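Drimia 手冲咖啡豆订阅:我家厨房角落里的那几袋豆子

先说清楚,这一页是我自己写的,没找文案。店小,人少,页面上写什么基本就是我平时跟来买豆子的人说的那些话。你要是懒得看完,直接拉到“规格和价格”那段也行,我不会生气。

Drimia 是我们做得最久的一支拼配。最早我只是想给自己弄一款早上不用动脑子的豆子,水温高一点低一点都行,磨粗了磨细了也不至于难喝到倒掉。后来朋友来家里喝,喝完问能不能带一袋走,带着带着就变成生意了。那会儿连名字都没有,袋子上我用圆珠笔写个“早”字,表示早上喝的。现在想想还挺可爱的,有老客人到今天下单备注里还写“来一袋早”。

味道嘛,我不太喜欢写那种一长串的风味描述,什么白桃乌龙、佛手柑、雨后青草,写得我自己都喝不出来。Drimia 喝起来就是甜,像烤过的榛子,放凉一点会冒出一点橘子皮的味道。酸度很低,怕酸的人可以放心。加奶也行,我妈就是加奶喝的,还要加糖,我管不了她。

另外一支叫 Emen,单一产区,水洗,烘得浅。这支脾气大一点,水温低了会寡淡,水温高了又有点涩,要花点心思。但冲对的那一杯真的好喝,茶感很重,咽下去之后嘴里还甜半天。刚入门的朋友我一般不推荐先买 Emen,先拿 Drimia 练练手,省得第一杯就怀疑人生。

豆子是怎么烘的

烘豆机是 Venckus 的老机器,二手的,搬进来那天差点卡在楼梯拐角。一锅最多烘 6 公斤,我通常不烘满,烘满了后段的火不好控制,豆子表面容易深浅不一。烘完摊开放凉,挑一遍瑕疵豆,再放过夜,隔天才装袋。

Žydrūnas Zariņš 负责烘,我负责喝,然后跟他吵架。我们吵得最多的就是 Drimia 该在什么时候下豆,他总想早一点,我总想再拖一拖。上一版我赢了,这一版他赢了,所以现在卖的 Drimia 比去年稍微亮一点,橘子皮那个味道更明显。喝惯了旧版的朋友如果觉得不对劲,水温往上调一点,会找回来不少。

要说缺点也有。小批量烘焙嘛,每一锅之间会有一点点差别,我们尽量压到很小,但要我拍胸脯说每袋一模一样,我拍不下去。介意这个的话,大厂的豆子会更适合你。

包装这件事

包装我纠结了很久。一开始用的是带单向阀的亮面铝箔袋,好用是好用,可是摆在台面上实在丑,而且家里积了一抽屉,扔也不是留也不是。后来改成两层:里面一个密封内袋装豆子,外面套一个牛皮纸袋。内袋管保鲜,外袋管好看,顺便挡光。

牛皮纸袋会皱,这点先跟你说。寄到手上袋口有点折痕很正常,豆子在内袋里好好的。我自己收到的纸袋都留着,装蒜头、装洋葱、装吃到一半的面包,袋口随便一捏就行,比塑料夹子顺手。
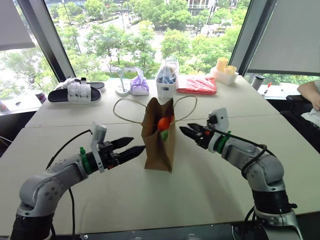

规格和价格

订阅装:每次 4 小袋,Drimia 和 Emen 随你搭,全要一种也可以。
单次价格:2170 新台币,含内袋、纸袋和一张手写的冲煮卡(字丑,请多包涵)。
单买:可以,在下单页面选“只要这一次”,不会自动续。
研磨:默认寄原豆。要磨粉请备注你用什么器具,写“手冲”“摩卡壶”“法压壶”都行,别只写“中等”,每个人的中等都不一样。
适合器具:手冲、法压、摩卡壶。意式机也有人拿 Drimia 在用,反馈不错,不过我们不是照着意式去烘的,萃出来油脂会偏薄。

滤纸和滤杯不含在里面。如果你刚好缺滤杯,我自己用的是 Rullona 的陶瓷那款,底下开孔偏大,水走得快,配 Drimia 刚好,配 Emen 就要磨细一点。我不卖滤杯,纯粹是被问太多次了,写在这里省得再打字。

我自己怎么冲

电子秤一定要有,便宜的就行。我冲 Drimia 用一比十五,水烧开以后掀盖子等一会儿再倒。滤纸先用热水冲一遍,顺便把杯子也烫了。第一次注水把粉浇透就停,看它鼓起来,闻一闻,这个时候整个厨房最香!然后分两次把剩下的水倒完,手不用抖,也不用画什么漂亮的圈,稳稳地倒在中间就好。

Emen 我会把磨豆机往细调两格,水也更烫一点。要是喝起来觉得空空的,再细一格;要是舌头两边发涩,就退回来。这支豆子真的要自己试,我写在卡片上的数字只能当起点。

夏天我常做冰的。粉量不变,热水减掉三分之一,下壶里先放满冰块,直接冲下去,摇一摇就能喝。Drimia 做冰的会更像坚果糖,配咸一点的点心特别好。有一阵子我连着好几天中午都这样喝,喝到晚上睡不着,后来乖乖改成早上了。

想冷泡也行,磨粗一点,冷水泡着丢冰箱,隔天早上过滤。冷泡出来的 Drimia 几乎没有苦味,小心喝太快。

豆子放哪里

不要放冰箱冷藏,味道会串,你不会想喝到有泡菜味的咖啡。放柜子里,避光,远离炉子,内袋每次用完把空气挤掉再封好。真的囤太多,可以分小份密封冷冻,要喝的时候拿一份出来,等它回到室温再打开。

烘焙日期盖在内袋背面。收到后先别急,放几天再开,Drimia 大概第二个礼拜最顺口,Emen 可以再久一点。放了一个多月的也能喝,就是香气会淡,拿来做冷泡或者煮奶咖啡都不浪费。

寄送

下单之后下一锅烘好就寄,赶上烘焙前一天下单的最划算,拿到的最新鲜。地址写错请尽快来信,箱子一旦出门我也追不回来。想暂停订阅,在账户页面点一下就好,不用写理由,出门旅行、戒咖啡、喝腻了都没关系。

第一次买如果完全喝不惯,写信给我,说说是怎么冲的,我先陪你调一调。调完还是不喜欢,没开封的小袋可以退。

页面更新:2021年6月8日

读者留言

Banafsheh Heydari:
订了好几轮了,每次都是 Drimia 三袋 Emen 一袋。新版确实比较亮,刚开始有点不习惯,照你说的把水温调高就好多了。纸袋我也留着,现在拿来装茶包。

小满:
请问可以送人吗?想寄给外地的姐姐,能不能不放价格单?

店主回复:
可以!备注写“送礼”就好,价格单本来就不放在箱子里。想附一句话也写在备注,我帮你抄在冲煮卡背面。

阿岳:
滤纸我用完 80 张才想起来要先冲水……之前一直觉得有股纸味,还怪过豆子,对不起。

煮面的人:
Emen 真的难冲,第三次才成功。成功那杯很好喝,但上班日的早上我还是选 Drimia。

Lulu:
会出低因吗?怀孕中,很想念早上那一杯。

店主回复:
恭喜恭喜!低因我们试过一批生豆,烘出来不太满意,还在找。找到合适的会先写在这一页。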